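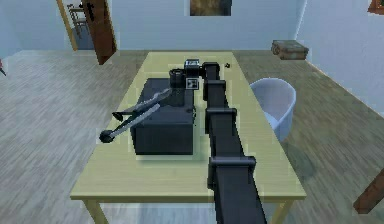
Sutgate Publishes Results of Household Chore Trials in Simulation

Findings suggest robot arms are ready for some kitchen tasks and a long way from others

RASTSTEAD, March 2024 – Sutgate, an independent testing group for home and workplace equipment, today released the results of Tririlance, a program that measures how well single-arm robots carry out ordinary chores. The report covers 3,153 attempts at 11 chores, all of them run in computer-simulated rooms before any testing in real homes begins.

The chores were chosen from tasks that people do every day at home or in a small shop: picking up a utensil, moving a container from one surface to another, putting small items away, opening a drawer, and wiping down a table. Each attempt was scored as complete or incomplete. No credit was given for partial work.

Of the 11 chores, 7 met the program's passing mark of 70 percent. The strongest results came from moving single, rigid objects with flat sides. The four chores that fell short were folding a hand towel, sorting mixed cutlery, pouring from a pitcher, and picking up long-handled tools.

Long-handled tools received particular attention in the report. A pair of tongs lying diagonally across a box, with its ends spread and one side hanging over the edge, is a simple matter for a person. For a robot arm it combines several problems. The object is thin, it can pivot when touched, and its weight is not centered where the arm is most likely to grasp it. Tall items standing close by limit the directions from which the arm can approach. In many incomplete attempts the arm reached the correct position and then pushed the tool off its support while closing on it.

Sutgate's position is that the question of whether machines can do household chores cannot yet be answered with a single yes or no. Under the conditions tested, a robot arm can be expected to handle a short list of well-defined jobs at a fixed table. It cannot be expected to tidy a kitchen after dinner or restock a mixed shelf without a person standing by.

About the test rooms

The simulated rooms used in Tririlance are furnished in the manner of lived-in spaces. Tables, chairs, doors, crates and wall pictures are included, and the arrangement of objects on the work surface changes between attempts. Earlier trials by the group used bare rooms, and scores were higher. Sutgate considers the furnished rooms a fairer measure of what a household would experience.

Black-and-white square markers on the working end of the arm allow its position to be checked during an attempt. The report notes that results obtained with markers should not be assumed to hold for equipment that does without them.

Simulation has limits, and the report sets these out in a separate chapter. Friction, flexible materials and liquids are approximated, and the towel and pitcher scores should be read with that in mind. Lighting in the rooms is even and soft – few real kitchens offer as much.

Next steps

A second phase will begin in May at the Ezeani test house in Raststead, where the same chores will be repeated with physical equipment. Scoring rules will remain unchanged so that the two sets of results can be compared directly. Shop-floor chores, including shelf facing and the return of misplaced goods, will be added once the household series is complete.

Manufacturers that wish to submit equipment for the second phase may request the entry conditions from the Sutgate program office. Submission does not imply endorsement, and all scores will be published, including those of entries later withdrawn.

The full Tririlance report, with chore definitions and scoring sheets, is available from Sutgate on request at no charge.

About Sutgate

Sutgate tests equipment intended for use in homes, shops and small workplaces, and publishes its methods together with its results. The group is based in Raststead and does not sell or distribute any of the products it evaluates.

Media inquiries: Sutgate Press Office, Raststead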